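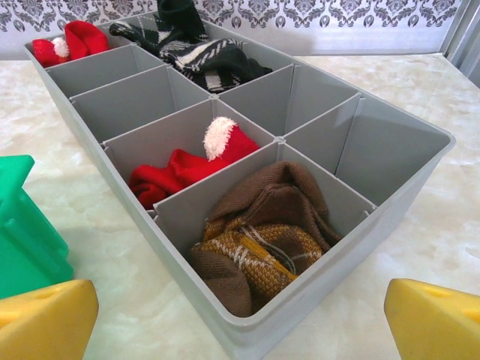
Rowena Quiambao

The first time I saw Tania Talukder's moth queen, I was standing in line for a pretzel. She came around the corner of the food court with her wings folded, stopped to let a stroller go by, and then opened them all the way. I lost my place in line. I didn't care!

The character is Lurodier, the last boss in a game called Correa, and if you've played it you know she's on screen for maybe a minute before she flattens you. Tania has played it a lot. She paused that fight over and over with a sketchbook in her lap, trying to work out how the collar joins the shoulders (it doesn't, in the game – it just sort of floats there).

"I drew her a neck brace," she told me. "It's ugly. It's under all the feathers, so who cares."

The feathers are fabric. There are 1,893 of them, cut from old curtain lining and painted in four shades of rust, and she knows the number because she wrote a running total on the fridge. Her husband, Tahsin Haque, did a lot of the cutting while watching soccer. He says you can tell which ones were his by how badly they lean.
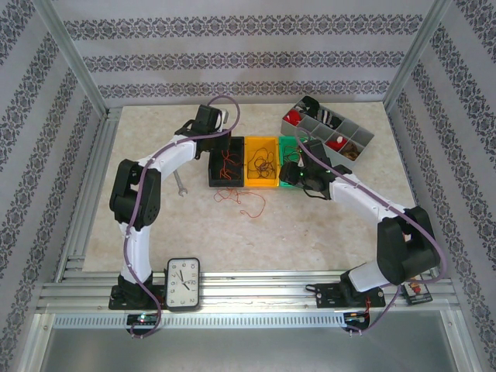

Tania started with the bodice, which she now thinks was a mistake. She fitted it to herself in the spring, then built the wing harness to go over it, and the harness pushed everything down by two inches. So out came the seams, and in went a new panel down each side. If you look closely the side panels are a slightly different brown. She was going to dye them to match and then ran out of weekends.

The wings were the part I really wanted to hear about. They fold on two hinges apiece, with a cord that runs down the inside of each sleeve to a ring on her middle finger. Pull your hands apart and up they go. She got the idea from Dindo Dagdag, who made that huge folding heron for the Turka show and who is very generous with his patterns if you write to him nicely. His cords were fishing line. Hers kept snapping, so she switched to the braided stuff people use for window blinds, and she's never looked back.

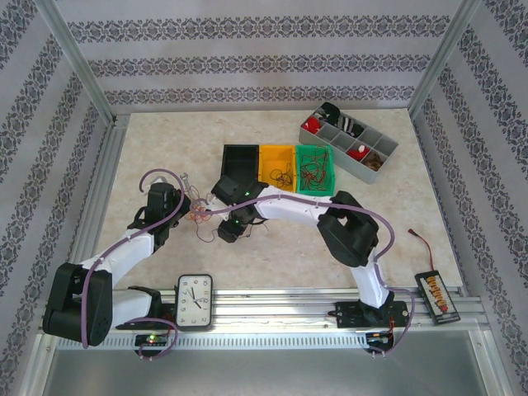
Makeup takes her longer than getting dressed. She does the gray base first, then the eye markings, then the little gold dots along the cheekbones, which she puts on with the end of a knitting needle. The antennae go on last – they're wired to a headband under the wig, and once they're in place she can't ride in a car sitting up. Tahsin drives. Tania lies across the back seat and complains about the potholes.

She's already planning the next one. Tormod Wikström, who sews most of the cloaks you see at Romau, has offered her a bolt of green velvet, and she's thinking about a swamp witch with a working lantern. No wings this time, she says. I asked if she'd sell the old ones and she looked at me like I'd asked to buy her dog.

They're hanging in the hallway now, folded, right by the coats.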